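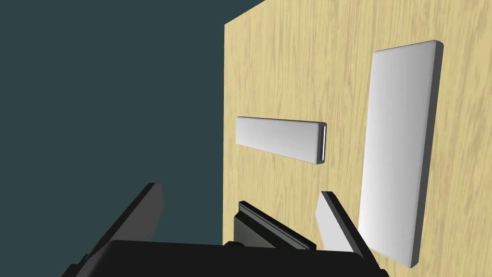 The quote from Courtois came in at eleven minutes to five, when everyone else in the office had their boots on. I printed it because I read numbers better on paper. Two arms, two grippers, the torso, the base, the software for a year. Freight to Clerkville was on its own line, and the line was $2,000 even, so I knew someone had made it up.

I buy things for a group of supported living houses. Mostly it is mattresses, bath lifts, a van when a van dies. I had never bought a robot. The money was provincial, it had to be committed by the end of November, and if it wasn't committed it went back. My director had written "assistive equipment (robotic)" on the application two springs before, and then she had moved to Bamley for a better pension and left me the file.

I read the quote through twice. Then I opened the link that came with it.

Courtois doesn't send a machine out on trial. They send a room. You log in, and there is a room on your screen with furniture in it, and the robot, and you give it jobs. The salesman had explained this on the phone as a kindness. Nothing to insure, nothing to unpack. I could try the Staltemley for 12 days, as much as I liked, and at the end the site would tell me how it had done.

I ate a granola bar and asked it to go and look at the table.
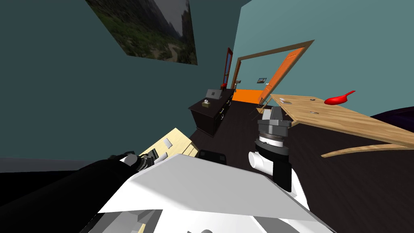 The trial room, facing the doorway.

It was a strange room to have picked. I suppose someone had a box of furniture and tipped it in. The door was orange. There was a laptop on the dresser and a box of tissues beside it, and on the table a red scoop or ladle that had no pot to go with it. I thought about who would live there. Somebody who worked from home and had a cold. I gave them a cat, which wasn't in the software.

At our house on the river road the dining table is pushed against the wall to leave room for a chair lift. The hall is narrower than code because the house is older than code. I had a tape measure in my drawer and a page of widths in the file, and none of the widths were anything like the room on the screen. I wrote that down first. Room in trial larger than any room we have.

The second evening I stayed late again. I told my husband it was the year-end, which it nearly was. I had a list from the house staff by then. I'd asked them what they would want it to do and they had taken the question seriously, which made me feel worse. Pick things up off the floor. Open the tall cupboard. Bring the phone. Close the drawer so nobody walks into it at night. One of the overnight staff had written, Sit with him while I do the laundry, and then crossed it out, but with a single line, so I could read it.

I typed in the drawer. The robot went to the cabinet and held a hand over the end of it for some time. The clock in the corner of the screen ran on. I got up and rinsed my mug and came back and it was still thinking, or whatever the word is. Then the drawer was shut. I ran it again and the drawer was not shut, and the report said Completed both times.

I wrote that down too.

In the morning I phoned Courtois. The salesman was cheerful and had a dog with him. He said the status line was only telling me the routine had finished. I said I would like it to tell me whether the drawer was closed. He said that was a very good note. He asked if I'd had a chance to think about the second gripper, because bought together they were discounted, and bought later they were not.

I asked what a replacement pad cost, the soft part on the fingers. He had to look it up. They were $148 a pair, and he couldn't say how often you'd change them because it depended on use.

"What if it's used every day?" I said.

"Then more often," he said.

So I made the spreadsheet. This is the part of the job I like, and I'll admit I slowed down to enjoy it. Purchase, freight, tax. Pads, four sets a year, a guess. The service plan, which started in the second year and went up in the third. Someone to charge it and wipe it down, twenty minutes a shift, at the wage we pay, and I put that in its own colour because the application had left it out. Staff training. A threshold ramp for the river road house. When I summed the column for five years it was over 11 times what we spend on the vans, and I checked the formula, and it was right.

I had one more evening on the trial that I cared about. I didn't give it a job from the list. There were arrow keys for the cameras and I used those. One of them looks out along the hand, and if you go up the wall with it you lose the floor, then the furniture, and then there is the picture, and past the picture there isn't anything. They hadn't drawn a ceiling, or if they had I couldn't find it.

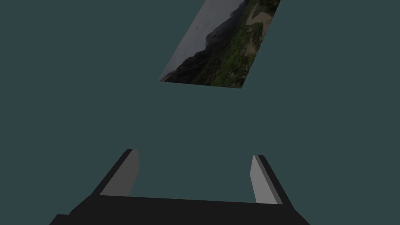 View from the hand, gripper open.

It was a picture of hills. There was a good deal of green and a grey sky. My parents had one a bit like it over the chesterfield, and I used to look at it when I was sick and decide where I'd walk. I left the camera there and finished my tea. The building does a thing at seven where the heat shuts off and the ducts tick.

I turned down the second gripper. I turned down the torso too, in the end, and the base, and I asked Courtois whether they sold one arm that bolts to a counter, with whatever pads it came with and a spare box. They did. It was on page four of the catalogue and the salesman hadn't mentioned it. It would open the tall cupboard at the river road house and hand down a cup, and that was close to the whole of what it would do.

The rest I wrote up as two overnight positions for the winter, under a line called implementation support. I don't know if that will stand. The province has a reviewer who goes through these, and she phones when she has a question, always just before lunch. I've put the list from the houses behind the spreadsheet, the original, with the crossed-out line still on it.

The purchase order went through on the last morning. Freight came down to something with cents in it. I moved the file to the other drawer and started on the mattresses.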